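Objet : Re: [jeux-cooperatifs] Borkham : règle de l'échange à deux joueurs
De : Hubert Dudek
Date : 21 septembre 2019

Bonjour à toutes et à tous,

Merci à Tharushi pour son message, auquel je réponds avec un peu de retard. Je vous prie d'excuser mon français, j'écris lentement et je relis deux fois, mais il reste toujours quelque chose.

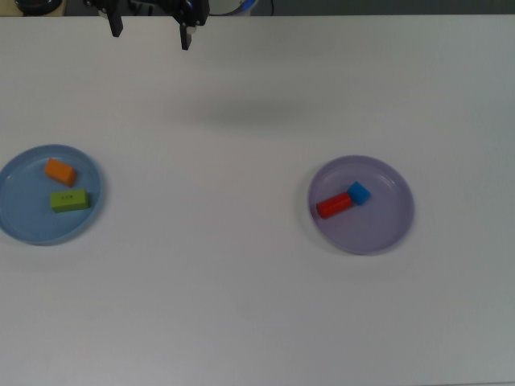
Je commence par la question de l'échange, qui me semble la plus urgente avant l'impression du livret. Tharushi écrivait :

> Dans la version de février, un joueur peut demander un échange à n'importe quel
> moment de son tour. Avec les enfants de l'atelier, cela bloque la partie : le
> premier demande, le second refuse, le premier redemande. Nous avons mesuré une
> partie de 72 minutes, alors que la boîte en annonce la moitié. Est-ce que l'on
> ne pourrait pas limiter la demande au début du tour ? Autre chose, le mot
> « réserve » n'est pas compris de la même façon par tout le monde. Pour les uns
> c'est ce que l'on possède, pour les autres c'est ce qui reste dans le sac.
>
> Tharushi Sheikh

Sur le premier point, je suis d'accord. J'ai essayé la demande unique, en début de tour, pendant deux soirées chez moi. Le jeu devient plus rapide, et surtout le refus prend un poids qu'il n'avait pas. Quand on sait que l'autre ne pourra pas redemander avant son prochain tour, on réfléchit davantage avant de dire non. Je propose donc la phrase suivante pour la page 4 du livret :

« Au début de son tour, avant de piocher, le joueur peut proposer un seul échange. Son partenaire accepte ou refuse. Un échange refusé ne peut pas être modifié ni proposé de nouveau pendant ce tour. »

J'hésite sur « partenaire ». En polonais j'aurais un mot qui convient aussi bien pour celui qui joue avec moi que pour celui qui joue contre moi. En français, « adversaire » serait faux et « voisin » est bizarre à deux. Si quelqu'un de langue maternelle a une meilleure idée, je la prends volontiers.

Sur le deuxième point, le mot « réserve » vient de ma première traduction et j'en suis responsable. Je voudrais écrire « le sac » pour ce qui n'est pas encore pioché et « la main » pour ce que possède le joueur, même si on ne le tient pas dans la main. Makowska, qui fait la mise en page, m'a confirmé qu'il est encore possible de changer le texte, à condition de ne pas ajouter de lignes à la page 7 -- elle est déjà très serrée à cause du tableau des points.

Il reste la question de la variante Mekura. Je rappelle que dans cette variante les deux joueurs n'ont pas le droit de parler et que l'échange se fait par un geste. Elle me plaît beaucoup, mais elle demande une demi-page d'explications. Trois solutions :

- la garder dans le livret et supprimer l'exemple de partie ;
- la mettre sur une feuille séparée, glissée dans la boîte ;
- la publier seulement sur le site.

Ma préférence va à la deuxième. Matosel nous fait un prix pour 600 feuilles, ce qui est plus que nécessaire, le premier tirage étant de 300 boîtes. Le reste pourrait servir pour les ludothèques qui possèdent déjà le prototype. L'exemple de partie, je ne voudrais pas le perdre : c'est la première chose que les gens lisent, souvent même avant le but du jeu.

Une petite remarque encore, pour la fin de partie. Le livret dit « la partie s'arrête quand le sac est vide », mais il ne dit pas si l'on termine le tour en cours. Chez moi on le termine toujours. Tharushi, comment faites-vous à l'atelier ? Si vous faites autrement, il faudra choisir, et je n'ai pas d'avis très fort.

Je peux envoyer le texte corrigé dès que la question du « partenaire » est réglée. Merci de répondre sur la liste et pas à moi seul, pour que Makowska puisse suivre.

Bien cordialement,

Hubert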